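**Stekska Hall: changes to the small-venue touring grant**

The touring grant for small theater companies reopens in January with a revised application form. Stekska Hall will again act as the receiving house for the Corkmont district, and companies booked there must apply before their dates are confirmed.

The ceiling per production is now $3,699. This covers transport, crew wages and rights payments. It does not cover set construction, which moves to a separate fund run by the Stamatopoulos Trust. Companies that need both must submit two budgets, and no cost line may appear in both. 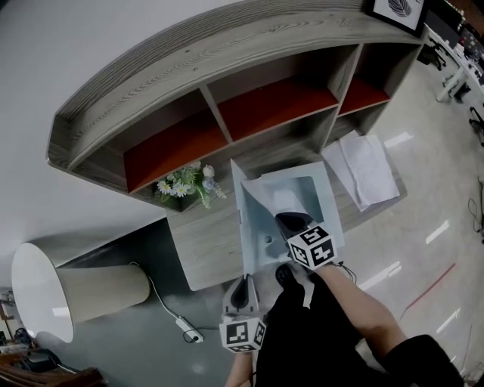 *Curved shelving with orange-backed compartments, and flowers on the cabinet below.*

Eligible companies must have nine or fewer paid members and at least one completed production. Running time has no bearing on the award. A tour must include four venues, one of which may be outside the district. Readings and works in progress do not count toward this total. 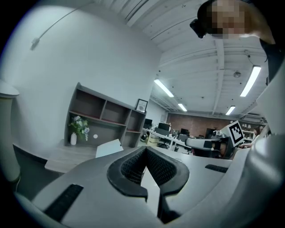 Technical riders should be sent with the application. Stekska Hall has 40 dimmer channels and a fixed front-of-house rig, and the lighting desk was replaced by Vakon over the summer. Show files saved on the old desk will not load and need to be rebuilt. Get-in starts at 9 a.m. unless another time is written into the contract.

Box office splits are unchanged. Forms are available from the hall office and must be returned by 4 p.m. on the closing date printed on the cover sheet.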